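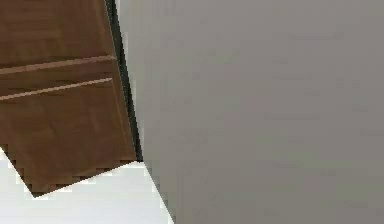 By Aslı Tatlı, Grorklow Robotics Club
Term news, December

If you have walked past the computer room at lunch lately and heard a cheer go up, I can tell you what it was for. Yuk-lan Tam's code had just got our robot to drive the length of a hallway, turn into a bathroom and stop before it hit anything. It was in simulation, so no bathrooms were at risk, but we cheered as if it had crossed the Channel.

This term the club moved over almost entirely to simulated homes. Last year we spent so long gluing, charging and hunting for the right screwdriver that most members wrote very little code, and the ones who did had to queue for their turn with the hardware. Now everyone gets a house of their own. We load it up on the school machines, drop the robot in and see what it can do. We call our set-up Clivutar (Wai-kit Chu named it and refuses to say why) and it runs on all but the oldest computers in the room.

The goal is the Traltetti Challenge, a household tidying competition for school and college teams. Each team gets a home it has not seen before and a list of errands: find this, fetch that, put it over there. You have 30 minutes to get through the lot and nobody is allowed to touch the keyboard once the clock starts. I love this rule. It means you can't nurse your robot through the hard bit, and all the lazy shortcuts you left in your code come out to say hello.

Our robot's brain is a program called Kan. Siu-ming Chien and Cheng-en Liao wrote the first version over the summer and the rest of us have been adding to it, and occasionally breaking it, ever since. Kan looks through the robot's camera, works out what it can see and decides where to go next. The looking part is where most of this term's work has gone.

Cupboards have been a whole topic to themselves! We began by teaching Kan to find a handle and pull on it, which went well until we loaded a home where the cabinets have plain fronts. Kan rolled up to a brown wooden cabinet with no handle or knob on the face of it, decided it was part of the wall and went off to look elsewhere. Cheng-en has since rewritten that section so that it looks for the pale seams between the panels instead. It is much better, though a tilted view still upsets it, and if the robot comes up too close there is so much plain grey wall in the picture that it loses its bearings. Straight lines are a great help when you're level and a nuisance when you're not.

That led to a long and very enjoyable argument about angles. Siu-ming wanted to straighten every picture before Kan looks at it. Yuk-lan wanted to train Kan on leaning pictures until it stopped caring. We split into two groups and tried both, 10 test homes each, and Yuk-lan's way won by a small margin while Siu-ming's ran faster. So we are keeping both for now, and Kan picks according to how much time is left on the clock. I thought this was a cop-out when it was suggested and I have come round to it completely.

After cupboards we moved on to bathrooms, and they are brilliant practice. Kitchens have big worktops and plenty of room to put things down. In a bathroom the useful surfaces are small, such as a cistern lid or the edge of a counter, and whatever has been left there tends to be thin, tall and close to something else. There is also an awful lot of white. White toilet, pale floor, white roll of paper beside it – Kan used to melt the whole lot into one object and report that it had found a very large toilet. 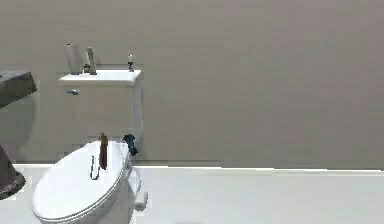

Wai-kit has been working on exactly this. His trick is to make Kan look twice, once for the big shapes and once only along their edges, where a bit of shading gives the smaller thing away. He started with the toilet roll and then went on to slim bottles, and he has got it to the stage where Kan will name two neighbouring objects separately most of the time. Dark things on a white lid are the easy win, and we use those as a warm-up for new members, who get to see a correct label pop up in their very first session.

Picking up is still to come. We have a gripper model and it closes nicely on a box, but anything standing upright gets nudged over as the fingers come in. Yuk-lan is going to try approaching from above. I'm hoping to have a go at crumpled items, cloths and so on, which change shape the moment you touch them and are my favourite sort of problem.

A word about the score sheet, as several parents asked at the open evening. The printout on the door showing 1971 is the number of points Kan has earned across all of our practice errands since the start of term, and 657 is the number of errands it has finished. Each one is worth three points. The pencilled crosses are for the errands that went wrong, and we are rather fond of those, so please don't feel sorry for us when you see them.

Things we would like to do next term: a night-time set of homes with the lights turned down, a proper log so that we can replay a run and see what Kan was thinking, and a friendly against another school if we can find one that's up for it. If you teach at one, do get in touch with me through the school office.

New members are welcome in any year group. You don't need to have written code before. Siu-ming runs a beginners' table by the window and will get you driving a robot round a house in your first lunch break, and if you would sooner draw, we badly need somebody to design the team badge. Bring your lunch, but keep it off the keyboards. We start again in the first full week after the holidays, at 12.30 in the computer room.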